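Teaching a gripper from its own wrist

When Rochelle Greenberg joined the Pestari project, the plan was to collect training data with three fixed cameras and a large room. By September the room was given to another team, and she had to find a method which works on one table. "It was a good loss for us," she told me. "I would not have tried the wrist camera alone if I had the space."

Her group at Zovon studies how a robot learns to pick up small objects from demonstrations. A person guides the arm by hand and the camera near the gripper records what the fingers approach. From these recordings the model learns to move by itself. For the objects she chose wooden alphabet blocks, which are cheap and look different from every side.
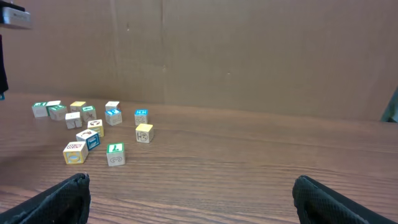
"People ask me why we don't put the blocks in rows," Greenberg said. "With rows the model learned the row. It went to the place where a block should be, and when we moved the block it still went there." Now the blocks are scattered again before each demonstration, and the person who scatters them is never the person who guides the arm.

The group recorded 1,840 demonstrations in this way. The first model was trained with all of them and grasped poorly. The second used a smaller set, from which Greenberg removed every recording where the operator stopped or corrected the path. It did better, and this surprised her colleagues at Gisler, who wanted to keep the corrections in. In a test of 100 grasps, the second model failed 18 times.

Most failures came in the last short distance above the table. Shadows and reflections change quickly there, and a block can leave the view almost completely. "The model is sure until that moment," she said. "Then it sees mostly wood - and it must remember."

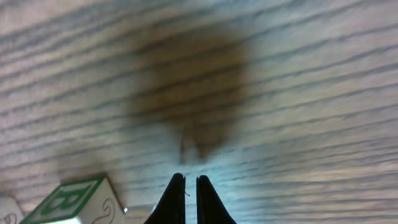
Gripper fingers over the tabletop, with a letter B block at lower left.

Greenberg is now testing a version with a short memory of earlier views. She does not want to give numbers yet. The next tests will be done at Ballberg, on a different table and under different lamps, and she expects the results to go down at first.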